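Planning and Budgeting for a Robot Work Cell
Course handout, unit 4: Before You Sign Anything

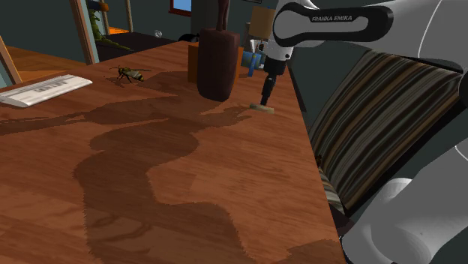 Figure 4.1. Simulated tabletop cell with a Franka Emika arm, the gripper over a small pale yellow object.

Welcome back, everyone. Last unit we talked about what arms can do, and I know many of you left wanting to go straight to the catalogs (I would have too, at your stage!). This unit slows down a little. We are going to plan the purchase of a single arm for light tabletop handling, and we are going to do most of the planning in simulation, before any money has left the building.

I used to teach this the other way around. We would pick the arm, add up the price, and then find out in the lab that the table was too small or the gripper too narrow for what we wanted to lift. A simulated cell costs you an afternoon or two of patience, and you can move the table as often as you like.

4.1 Start with the task sheet

Write down what the arm has to pick up, where from, and where it goes. Use plain words. "Small flat block, from anywhere on the right half of the table, into a tray" is a perfectly good line on a task sheet. Then add the awkward items. In Figure 4.1 there is a folded newspaper and a toy wasp with thin legs, and a two-finger gripper will treat those very differently from a block. If your real work includes thin, floppy or spindly things, say so on the sheet, and leave room in the budget for a second set of fingers.

Look too at what stands toward the back of the table in the figure: a tall dark block, an orange box, a lamp. Each of those is something an elbow can meet. When you lay out your own cell, put in the furniture you really expect to keep, including the things everyone swears will be moved.

One more point on the figure, and then I'll leave it alone. The arm throws a big shadow over the table. If you plan to use a camera to find parts, lighting belongs in the budget from day one. I have seen too many student plans with a very nice camera and no line at all for lamps.

4.2 The lines people forget

The arm is usually the first number on the page, and it tends to hog the attention. For the class project your budget must also cover:

Gripper and spare fingers
Mounting plate, and a table stiff enough to take it
Lighting and camera, if used
Safety review and any guarding
Cables, connectors, power
Training time for the people who will run it
Spare parts for the first year
Floor preparation and delivery

Training is the line I will look at hardest. Plan for 30 hours per operator and put a wage against those hours, even if the operator is already on staff. Their time comes from somewhere.

4.3 The class project: Dolivico

Our client is Dolivico, a small packing shop that wants one arm on one table. You will compare two quotes. Sito offers the arm, gripper and mount as a bundle, with installation included. Visser sells the pieces separately, with a lower starting price and a longer list of extras. Both quotes are in the course folder, and please read the small print on the Visser one twice, particularly the part on freight.

Dolivico handles up to 200 parts in a shift. Use that number for your cycle time estimate, and run the estimate in the simulator before you trust it. Remember that simulated contact is kinder than the real thing. A block that sits nicely between the fingers on screen may slide in the shop, so allow extra time for missed picks and write down how much you allowed.

The table itself comes from Kustton, part number 298 in their list. Check the reach of each arm against the table drawing before you compare anything else. A good price on an arm that can't get to the far corner isn't much help to our client.

4.4 What to hand in

A one-page task sheet, a layout from your simulated cell with the clutter left in, a budget with every line from 4.2 filled in (a zero is fine if you explain it), and a short letter to Dolivico saying which quote you would take and what would change your mind. Keep the letter friendly and keep it short. Shop owners read these standing up.

Due August 13, 2018. The quotes were collected in April, so treat the prices as fixed for our purposes and don't call the vendors for new ones.

Reading for next time: the chapter on leasing, and the first half of the one on service contracts.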